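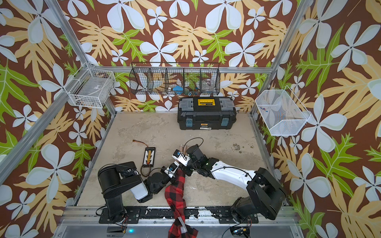
Black basket on the back rail, white ones on the side walls, toolbox on the floor

Small stuff falling through wire baskets + hanging them over wallpaper without wrecking it

Posted in Workshop & Storage by mudroom_mel_o

Quick one hopefully. I papered the inside of my work enclosure a while back (brown with the big pale flowers and the lime green leaves, yes I love it, no I'm not changing it) and then started hanging baskets so the bottom stays clear. Frame is aluminum extrusion. Back wall has a horizontal rail at mid height and the long black mesh basket goes on that, five compartments. Then a white wire basket on the left wall and another white one on the right, the slanted shape.

Problems in order of how much they annoy me:

Little bits drop thru the mesh. Mostly the black one. I put a glass jar in the right hand compartment for some of it but I can't do jars everywhere, too heavy I think??

The right white basket has small colored pieces in it, red blue yellow, and they all slide together into one pile. Would like them seperate.

The side baskets are on sticky hooks straight on the paper. I already pulled one off once and a bit of a leaf came with it. Don't want to do that again.

Also the floor. It's beige and kind of mottled already but there are dark smudges, worst on the right. Soap and water did nothing much. Is that just how it is now.

The rail is 912 mm long if that matters. The black toolbox with the yellow handle lives on the floor at the back, it's not going on a wall, so dont suggest that please. It was at the front before and I kicked it constantly.

Thanks, typing this on a break

flusitz_shedlife
Did nearly the same setup last May. Going down your list.

Mesh - cut liners. Thin clear plastic sheet, the flexible kind they sell for kitchen shelves. Trace the bottom of one compartment onto paper first, check the fit, then cut the rest. Turn the edges up a little, 5 mm is plenty, so stuff can't roll off the side. Clear is nice bc you still see the pattern behind. Felt works too but it grabs dust and shavings and you'll be picking at it forever.

Jar - one is fine. I'd move it toward the middle though, if your basket only has hooks at the ends mine started tipping toward the heavy side. If it's hooked all the way along, ignore.

Sorting - small lidded tubs inside the white basket. Slanted basket will still slide them downhill so put a strip of that rubbery drawer mat under. Or swap the left and right baskets if the left one sits flatter, that's free.

Hooks - get them off the paper. You have extrusion, use it!! Slot nuts and a short crossbar down each side, hang from that. Nothing touches the wallpaper except maybe the back of the basket, and a dab of felt pad on the back corners takes care of rubbing. I got a bag of slot nuts at the hardware place in Jerkdale, took me two trips because I bought the wrong slot size. Measure the slot. Mine is 40 series and the nuts I grabbed first were way too small.

To take down the sticky hook that's still up, warm it with a hair dryer on low and go slow, dental floss behind it. Don't yank. Try it on a corner you don't care about first, some paper hates heat.

Isorden_regular
just buy bins with solid bottoms. problem solved. wire is for fruit

papered_over_it
Only know about the wallpaper and floor parts.

Torn leaf: if you have an offcut, cut out one leaf along its outline and paste it over the bare spot. Follow the shape, no squares. On a busy print like yours you won't find it again after a day. Paste thin, wipe the extra with a damp sponge right away. No offcut, then colored pencil, a couple of close shades. Sounds dumb, works ok from arm's length.

Floor: depends what it is. If it's bare wood or board, the dark stuff has probably soaked in and you'd be sanding. If it's sealed or vinyl try rubbing alcohol on a rag, small spot first. I use a paste cleaner, Sukprasert, smells awful but it gets marker and grease off mine. Leave it on a few min before wiping. Might lighten the beige a bit so do the whole right side or you'll get a clean patch that looks worse than the smudge.

What's the floor made of? Also is the wallpaper vinyl or plain paper, changes what you can wipe it with.

mudroom_mel_o
Plain paper, sadly. Floor I'd have to look, it was there already. Going with the crossbars and liners, have an offcut of the paper rolled up somewhere so will try the leaf thing too. Not buying new bins, sorry. Will measure the slot before I go anywhere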